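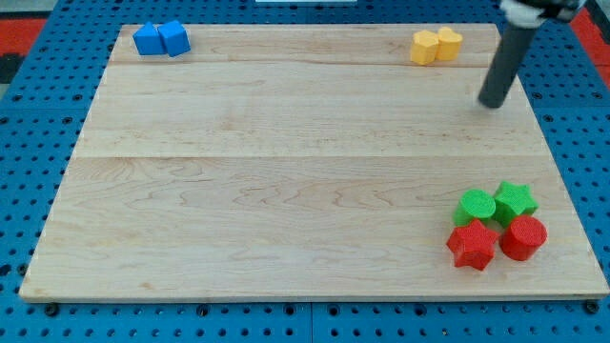
Fig. 1. Deux solides bleus sur une planche claire. Le prisme de gauche est à base pentagonale.

Séance 4 – Dire où sont les choses
Cours de rédaction descriptive, deuxième année. Notes distribuées en octobre, à relire avant l'atelier.

Rappel de la séance 3

Nous avions laissé la description au moment où elle se met à raconter sa vie. Vos copies sur la gare étaient soignées, souvent justes, et comportaient presque toutes un pigeon mélancolique. Je n'ai rien contre les pigeons. Je demande seulement que le lecteur sache, avant l'arrivée du pigeon, de quel côté se trouvent les quais.

La séance 4 porte sur la localisation : comment la langue française place un objet par rapport à un autre, et par rapport à celui qui parle. Le chapitre paraît élémentaire. Il fait perdre chaque année plus de points que l'accord du participe.

4.1 Cible et repère

On appelle cible l'objet que l'on cherche à situer, repère celui qui sert à le situer. Dans « le vélo est devant l'église », le vélo est la cible, l'église le repère. La phrase inverse, « l'église est devant le vélo », est grammaticale et fait sourire. Nous préférons un repère plus grand, plus stable et mieux connu que la cible. Un village entier peut se repérer à une église ; il faut un vélo exceptionnel pour obtenir le même service.

Dans la figure 1, les deux solides ont à peu près le même statut. On peut situer l'un par l'autre sans choquer personne, et c'est alors la forme qui les distingue : « le cube » et « le prisme pointu » feront l'affaire. « Le bleu » ne fera pas l'affaire du tout.

Exercice rapide : relisez votre dernière description et soulignez les repères. Si le repère est un chat, recommencez.

4.2 À gauche de qui ?

Trois systèmes coexistent en français courant, et nous passons de l'un à l'autre sans clignotant.

Le système relatif prend pour origine l'observateur. « La lampe est à gauche du fauteuil » signifie alors : à gauche pour moi, qui regarde.

Le système intrinsèque prend pour origine l'orientation du repère. Un fauteuil a un dossier, donc un devant, donc une gauche, celle de la personne assise. La même phrase peut ainsi désigner deux emplacements opposés, et le déménageur choisira toujours l'autre.

Le système absolu se sert de directions fixes : nord, amont, côté mer. Il est commode en montagne et sur l'eau, plus difficile à table. « Passe-moi le sel au nord-est » se comprend, mais on ne vous réinvitera pas.

Un arbre, une bouteille, un cube n'ont pas de devant. Le système intrinsèque ne peut rien pour eux et l'on se rabat sur l'observateur, à condition de l'avoir présenté au lecteur. Le théâtre a réglé la question depuis longtemps avec « côté cour » et « côté jardin », qui ne bougent pas quand l'acteur se retourne. Les marins ont fait de même avec bâbord et tribord. Les rédacteurs de modes d'emploi attendent encore leur tour.

4.3 Étude de cas : la notice Jondum

Document 2, remis en cours. Il s'agit de la notice de montage d'une étagère, modèle Oltside, traduite par plusieurs mains qui ne se parlaient plus. Extrait de l'étape 12 :

« Placer la traverse devant le montant droit, puis retourner l'ensemble et fixer à gauche. »

Droit désigne-t-il le côté ou l'angle ? Devant, mais vu d'où ? Et une fois l'ensemble retourné, la gauche a-t-elle suivi ? Philomena Ó Briain, qui a repris la notice avec le groupe de l'an dernier, a proposé de marquer les montants A et B dès la première étape. La solution manque de panache. Elle tient en deux lettres et rend les 18 étapes lisibles.

Comparez avec la version de Zlatko Trajkovski, entièrement rédigée du point de vue de l'étagère (« à ma gauche, vous visserez… »). Note : 12 sur 20, dont deux points pour le courage.

4.4 Les faux amis de la précision

« Au niveau de ». À réserver à l'altitude et à la plomberie.

« Juxtaposé ». Veut dire à côté. Dites « à côté ».

« Au centre ». Le centre est un point. Si votre table occupe les trois quarts de la pièce, elle n'est pas au centre, elle est partout.

« En face de ». Suppose en général deux choses orientées l'une vers l'autre. La mairie est en face de l'école si les façades se regardent. Si la mairie lui tourne le dos, écrivez-le, le lecteur sera content de l'apprendre.

« Non loin de ». Distance préférée des romans policiers. Po-yen Lu en avait relevé 73 dans un seul manuscrit d'atelier, et l'on ne savait toujours pas où était le corps.

Les chiffres n'arrangent pas tout. « À 1 780 mètres du pont » est exact et ne montre rien ; « après le deuxième virage » se voit. Gardez la mesure pour les cas où quelqu'un devra creuser.

4.5 L'ordre du parcours

Une pièce se présente d'un coup, une phrase arrive mot après mot. Il faut donc choisir un trajet : de la porte vers la fenêtre, du proche vers le lointain, du grand vers le petit. Tous conviennent. On évite d'en changer en route, sauf effet voulu, et l'effet voulu se défend mal quand il survient à chaque ligne.

La description d'une chambre d'hôtel à Tolède par Shirley Lavoie (document 3) suit le regard d'une personne couchée : plafond, haut de l'armoire, poignée, chaussures. Le mot « lit » n'apparaît jamais. Repérez à quel moment vous comprenez où se tient la narratrice, et notez le mot qui vous l'apprend. Nous comparerons.

Travail à rendre

1. Décrire votre cuisine en une page, sans « il y a » ni « se trouve ». Le verbe « trôner » est également interdit, surtout pour le réfrigérateur.

2. Réécrire le même texte pour quelqu'un qui entre par la fenêtre. Ne modifier que ce qui doit l'être.

3. Facultatif : expliquer par écrit le chemin de la salle de cours à la bibliothèque, puis confier la feuille à un camarade d'un autre groupe. Fiachra Ó Dubhghaill, qui anime l'atelier, recueillera les textes et, si possible, les camarades.

Dépôt en version papier avant 18 heures, dans le casier à droite de la porte. À droite en entrant.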